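How to Keep a Household Money Notebook

By Adanech Wubshet
Last changed 10/29/05

I keep the money notebook of our house since I moved to Gasmont, and many times friends have asked me to show them how it is made. I explained it at the kitchen table so often that I decided to write it down. You need a notebook, a pencil, an envelope for receipts, and a few quiet minutes in the evening. You do not need a computer. If you like a computer you can do the same thing in a spreadsheet, but please read the part about the evening entry first. 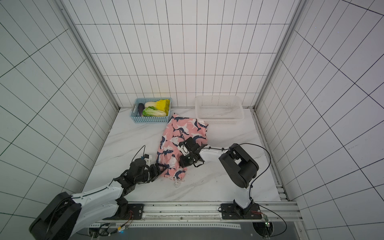

Eggplant and napa cabbage, with the light blue basket under them.

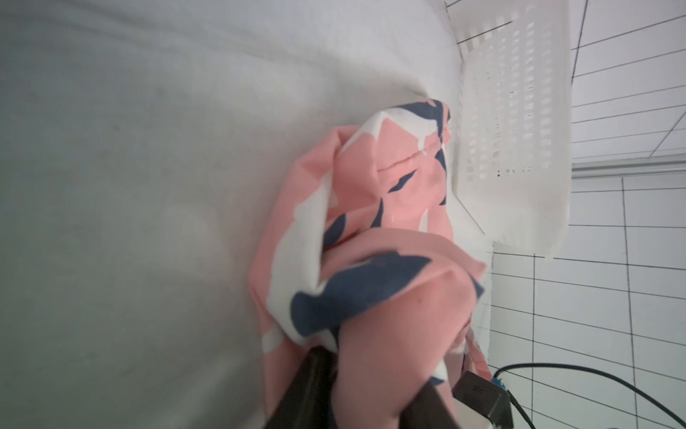
What the notebook is for

A money notebook answers one question: where did the money go? It does not tell you if you spent well or badly. In my first month I made the mistake to judge every line while I was writing it, and after some days I did not want to open the notebook anymore. Write first. The judging comes at the end of the month, and it should be short.

What kind of notebook

Take one with a hard cover and lines, in a size that stays open by itself on the table. Spiral binding is good for this. The small pocket notebooks look practical, but the numbers become crowded and you will make errors in adding. I use the squared paper kind that they sell at the stationery shop in Skokgate, where each digit gets its own square. With squares the columns are straight without any effort.

Use pencil for the entries and pen for the totals. A total in pen is finished and you do not touch it again.

Preparing the pages

Open the notebook so that you see a left page and a right page. The left page is for money that comes in and for the fixed payments. The right page is for everything else. One month needs one left page and usually 2 or 3 right pages, so leave enough empty ones before you write the name of the next month.

On the left page, write the name of the month on top. Under it write "In" and list all money you expect: pay, child benefit, the rent from a room, whatever you have. Leave a few lines. Then write "Fixed" and list what you must pay every month in the same amount or almost the same: rent, electricity, telephone, insurance, bus pass, loan.

On the right page draw five columns: the date, the place, what it was, the group, the amount. Make the column for "what it was" the widest one.

Choosing the groups

Here most people do too much. My cousin Seyoum started with a list of groups so long that it filled one page, and he had separate groups for bread and for cake. Then he stood with a receipt in his hand and could not decide where to put a raisin bun. He gave up before the month was over.

I recommend to begin with these:

Food
House (soap, light bulbs, sheets, towels, small repairs)
Clothes and shoes
Health
Going places
Children
Gifts and visits
Other

If "Other" becomes bigger than "Food", look inside it and you will find a new group that wants its own name. For us it was the telephone cards. Before I made a group for them I would have told anyone that we buy almost none.

A receipt from a big store can have food and soap and socks on it. You may divide it in groups, or you may put the full amount in the group that has the most. I divide it only when the other part is big. Choose one way and stay with it, otherwise you cannot compare June with the month after.

The evening entry

Put the envelope where you empty your pockets or your bag. Each receipt goes in the envelope. When there is no receipt, for example at the market or for the bus, write the amount on a small piece of paper and put this in the envelope too.

In the evening take everything out and write it in the notebook. Put a small check mark on each receipt when it is written, so you do not enter it twice. Receipts for things with a guarantee go in another place. The rest I throw away after the month is closed.

Do it on the same moment each day. For me it is after the dishes are washed, while the water for tea is heating. If you miss one evening it is no problem, you do two days together. If you miss a week, do not try to remember everything. Count the money you have, compare with what you should have, and write the difference as one line with the word "forgotten". Then continue.

About the computer: my husband tried to put our entries in a spreadsheet, and the adding was very nice, but the computer was in the other room and it took time to start. The receipts became a pile. The best tool is the one that is already on the table.

Cash and card

Write a purchase on the day you buy, also when the card takes the money later. When the card bill comes, you do not enter it again. You only compare it with your lines and put a dot beside each line that you find on the bill. If there is something on the bill without a line, ask the others in the house before you call the bank. Two times I called the bank for something I had bought myself.

Money you take from the machine is not an expense. It only moved from one place to another place.

Closing the month

On the last evening, add each right page and write the total at the bottom. Add it again from the bottom to the top. If you get the same number, write it in pen.

Then add the groups. I go down the page with a colored pencil, one color for each group, and put the amounts on a separate sheet.

Let me show it with numbers from one of our months. Everything under "In" was 3534. The fixed payments and the right pages together were 2623. Take the second number from the first and you get 911, and this is what should be left. Now look at what is really left, in the bank and in the wallet, after you subtract what was there before the month started. In that month I was 2 dollars wrong and I did not search for them. If the difference is big, look first for these errors:

An amount with two digits changed, 54 in place of 45.
A receipt entered two times.
A fixed payment that you wrote on the left page and again on the right page.
Money given to a child for school.

After this, write three or four sentences under the totals. What was different this month, was somebody ill, did you have guests, did you buy the winter shoes. One year later the number alone will say nothing to you, but "two weeks of visitors from Zornden" explains the whole food column.

Payments that come once in a year

Car insurance, school books, the property tax. They are not in the monthly page and then they come and spoil everything. On the last page of the notebook make a list with the month and the amount. Add them all, divide by twelve, and write the result on the left page under "Fixed" with the name "yearly". Put this money aside in a separate account or, like my mother did, in a tin.

If you live with other people

Agree before you start who writes. One person writes, all persons give receipts. It is also good to agree on a small amount for each adult that needs no receipt and no explanation. We write it as one line on the first day of the month. Without this line there will be arguments about coffee.

Children from school age can help with the check marks, and my daughter likes to read the numbers aloud while I add them.

When to change the system

Keep the same columns and groups for 3 months, also if something bothers you. Make a note of it on the inside of the cover. After the third closing, read your notes and change what is still bothering you, all at once and at the beginning of a new month. I took away the column for the place, then missed it and drew it again the next time.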